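House magazine

Print this page | E-mail this page

A house magazine (also staff magazine, works magazine or house journal) is a periodical produced by an employer and given out to the people who work for it. Most are free to the reader and carry little or no outside advertising. The term covers printed titles of many pages as well as short newsletters sent by e-mail, though some writers keep the word "magazine" for publications that are bound or stapled.

A house magazine is usually told apart from a customer magazine, which is aimed at buyers, and from a trade journal, which is sold or sent to readers across a whole industry. The line is not always clear. Firms with many pensioners often send the same title to former staff, and some leave copies in reception areas where visitors will read them.

Contents

The contents of house magazines have changed less than their appearance. A typical issue opens with a message from a senior manager and goes on to news of orders, new premises and changes in working practice. Long service awards, retirements, births and marriages were once given several pages. In most present-day titles they have been cut to a single page or moved to a staff website.

Other regular items include sports results, letters, small advertisements, a crossword, and a profile of a member of staff or of a department. Small advertisements are often reported by editors to be the best-read part of the magazine. Safety notices appear in nearly all titles published by manufacturers and transport firms, and in some cases the magazine began as a safety bulletin and took on other material later.

Subjects that are commonly left out include pay talks, legal disputes and redundancies that have not yet been announced. Practice varies. Some titles print critical letters with a reply from management alongside, while others accept letters only on social matters.

Production

In small firms the magazine is often put together by one person as part of a wider job in personnel or marketing. Larger employers may have a communications department with a full-time editor, or may hire an agency to write and design each issue. Correspondents at each site send in reports, and a manager normally approves the pages before printing.

Approval is the stage that most often causes delay. A page about a new product may need to be read by the sales, legal and technical departments, and their changes may conflict. Many editors set a date after which only errors of fact will be corrected.

Quarterly and monthly issues are the most common. Weekly papers were found mainly in coal, steel and the railways, where they were printed on newsprint and looked much like local newspapers. Distribution is by hand at the gate, by internal post or to home addresses. Posting to the home costs more but reaches other members of the household, and is preferred by firms that recruit from the same families.

Examples

The Flaltdale Record was the house magazine of the Koster engineering company, whose main works stood at Flaltdale. It began as a single folded sheet with a print run of 752 copies, one for each person then on the payroll. By the time the company opened its second works, at Rustness, the run had grown to 2,516. The Rustness staff had their own page from the first issue after the opening – placed at the back, next to the football – and a separate edition followed when they asked for more room.

The two editions shared a cover and the managing director's message but were otherwise different. The Rustness edition carried tide tables and a fishing column. They were merged again when the company moved its printing to an outside firm, which set a minimum order of 1,000 copies for each title. The fishing column survived the merger and the tide tables did not.

At Drorkard, a maker of kitchen fittings, the magazine was started by the canteen staff as a weekly menu sheet. Notices were added in the space below the puddings, and the company took over the cost once the sheet had reached 4 pages. It kept the menu on the front until the canteen closed. 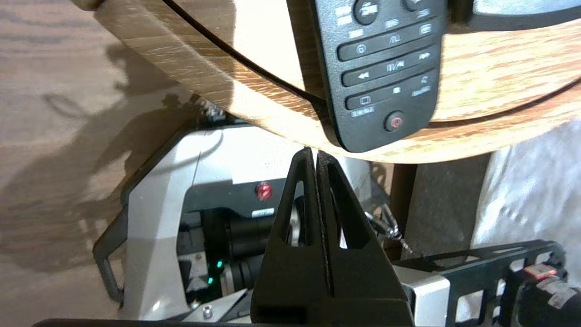 Internal Communications Section

Move to digital publishing

From the late 1990s many employers replaced print with an intranet page or an e-mailed newsletter. The main reasons given were cost and speed. Electronic titles can be corrected after publication, can carry video, and allow the publisher to see which items have been opened.

Print has lasted longest where staff do not use a computer at work, as in warehouses, bus depots and hospitals. Some employers have gone back to a printed title after finding that few people opened the electronic one. Others produce both, with the printed issue limited to longer articles that will not date.

Archives

House magazines are a useful source for local and family historians, as they often name people who appear in no other printed record. Survival is patchy. Many runs were thrown away when firms closed or were taken over, and legal deposit was not always observed for titles that were never sold. County record offices hold some sets, generally among the papers of the firm.

Electronic issues present a further problem. Newsletters kept only on an intranet may be lost when the system is replaced, and e-mailed ones are seldom filed by anyone but the sender.

See also: Customer magazine; Notice board; Suggestion scheme; Trade journal

Page last revised: February 2024

Print this page | E-mail this page

Reader comments (3)

The Rustness edition also had a gardening page for a couple of years. My dad cut out the one on leeks and it's still pinned up in the shed.
– exrustness

Does anyone know where a full set of the Record is kept? I have tried the library without luck. I am after an October issue with the apprentices' dinner in it.
– Family history reader

Could the article say something about magazines run by trade unions? They were handed out at the same gates but I suppose they don't count as house magazines.
– tealeaf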